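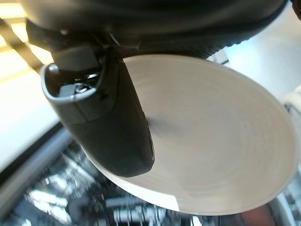

Plates, please!

The Friday suppers start up again in December, and before they do I would love for us to sort out the plate situation once and for all. Those of you who stayed to dry dishes last time will know what I mean — we have plain round white ones, blue ones from the Skorden sale, and a stack of little saucers that have been standing in for dinner plates far longer than they should.

Fengying Hou has kindly offered us 192 plates from her aunt's old restaurant on Stollell Street, all white and all the same size, which will make stacking them so much easier (my wrists are grateful already!). They need a good wash and a new home, so we'll be clearing the 2 tall cupboards by the hall sink. If you left a casserole dish or a cake stand in either one, please come and rescue it.

We could use a few more hands for the washing, and anyone with sturdy boxes to lend would be a great help too. Bring your own dish towel if you have a favorite. I'll have soup on, and there will be bread, and probably too much of both. The old saucers will go on the free table by the door, so do take some home for your flowerpots.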